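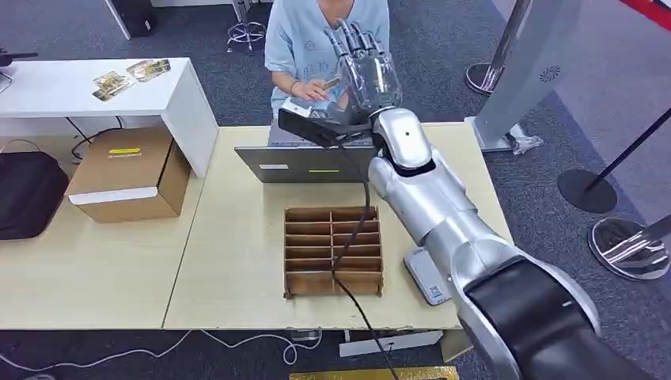
What does it take to get a jointed hand to sort small cards in a shared workshop? Mostly table layout and cable routing, with the control code a distant third.

### 3.2 Build and table setup

The Sanna build was put together in the Windora workshop, on shared tables, after hours. Budget was tight. Most of it went to the hand and wrist. Everything else is light wood, cardboard and whatever was on the shelf. The divider is corrugated strips slotted together – cheap, quick to recut when a cell gets crushed. First cut in July, recut more than once since.

Tables were not bolted. Two tops pushed together, and the seam matters: if one top shifts, the taught positions shift too. We re-zeroed at the start of every session, 15 minutes each time. Should of clamped them early on.

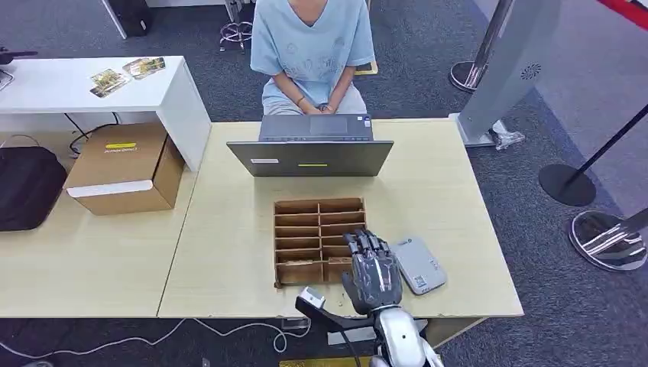 **Figure 1.** Hand held upright over the lower right corner of the cardboard organizer; laptop open on the far side of the table.

Operator sits across from the arm, laptop in between. This keeps the stop key in reach and the hand in plain view. Control runs on Jonero, our own script layer, at 104 commands per second. We tried going faster. Fingers chattered, no gain in placement. Left it alone.

Sleeves and straps were a later change. Bare joints snagged cables during the first runs, so the 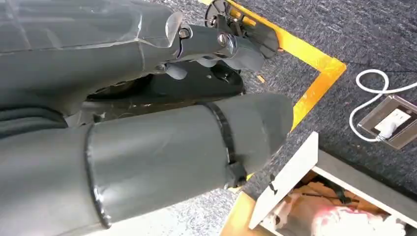
segments were wrapped and the loose ends strapped down wherever a strap would hold. Wrapping cost us a little range at the elbow, which we did not measure properly. Snags stopped being the main reason for aborted runs. Power is still a weak point. The workshop outlets are shared with the laser bench and one trip took out a full session's logs (12 trials lost, not counted below).

### 3.3 Card rack trials

Rack is thin wood panels, notched and crossed, no glue. Slots are narrow. A card that goes in at an angle usually stays at an angle, and we scored these as placed if they did not fall out. A stricter rule would lower the numbers in section 4.

Approach is from below and to the side. Coming in from the top seemed easier on paper but the thumb hit the upper panel to often. From below, the finger tips have to clear the bottom edge before the wrist turns – the Nandeo planner handles this with one fixed waypoint, set by hand.
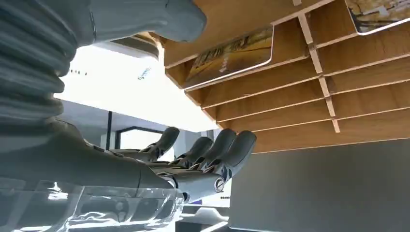 **Figure 2.** Hand beneath the slotted wooden rack, with two cards in the slots.

We ran 300 trials in total with the same waypoint. No retuning between sessions apart from the re-zero. Trials where the operator hit stop are kept in the count as failures. Log format and the cut pattern for the divider are in the appendix, revision 2022-10-23. Earlier revisions have the wrong strip width, don't use them.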